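Docs > Kinnear Perception Stack > Set-up guide > Wrist view tuning

4. Tuning the wrist view

This is my favorite part of the whole set-up! Up to now you've been typing paths and checking cables. In this section the planner starts choosing grasps from what the wrist camera sends it, and you get to watch it think.

Before you start, finish section 3 (hand-eye calibration) and make sure the Costel viewer opens without a yellow banner.

4.1 Start the stream

1. Open a terminal on the control machine and run kinnear wrist start.
2. In Costel, choose View > Wrist > Live. The picture should come up within six seconds.
3. Turn on Finger Mask. Both gripper fingers should be shaded right to their tips. If one tip stays bare, drag the mask handle outward and press Save.

Note: The mask is stored per gripper. Swap the fingers and you'll need to draw it again.

4.2 Set the blur gate

The blur gate decides which frames reach the segmenter. Every frame gets a sharpness score, and anything under the gate is kept in the log but never used for planning. The default is 233, a good place to begin.

4. Jog the arm above the work area and hold it still. Write down the score in the lower bar.
5. Run the sweep routine (Tools > Sweep) and watch the score drop as the wrist speeds up.
6. Set the gate between the two numbers, closer to the still one.

Typical wrist frames: the first clears the gate, the second is too blurred to pass. 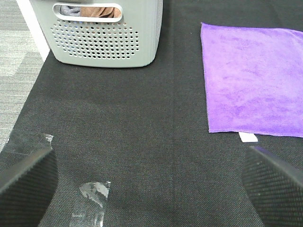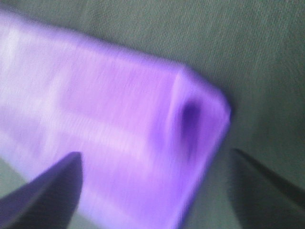 7. Scroll back through the log and click a few rejected frames. If sharp ones are landing in there, lower the gate in small steps — 10 at a time is plenty.

Caution: Don't set the gate to 0 to "get more data." The planner will happily propose a grasp on a smear, and the arm will go there at full approach speed.

4.3 Check the segments

8. Stop the arm and press Segment. Each object gets its own outline color.
9. Look hard at clear plastic, which tends to merge with whatever is under it. Raise Edge Weight until it separates, then press Segment again.
10. Check anything with holes or a handle opening. You want one outline for the container, and Contents set to Separate if you plan to pick from inside it.
11. Press Propose. Costel draws up to 100 grasp candidates, best ones brightest. I still get a kick out of seeing them pop up!

Note: Tekle Berhe's replay script (in the Nironard tools folder) runs steps 8 to 11 on saved logs. Our regression log has 3,502 frames, and it's a great way to try new settings with the arm powered off.

4.4 Save the profile

12. Choose File > Save Profile and give it a name that includes the gripper.
13. Restart the stream and confirm that the gate value came back as you set it.

Caution: Keep a hand near the stop button the first time a new profile drives the arm.

Related pages
Hand-eye calibration
Drawing a finger mask
Replay script options
Clurnereck planner: approach speed limits
Why is my score stuck at zero?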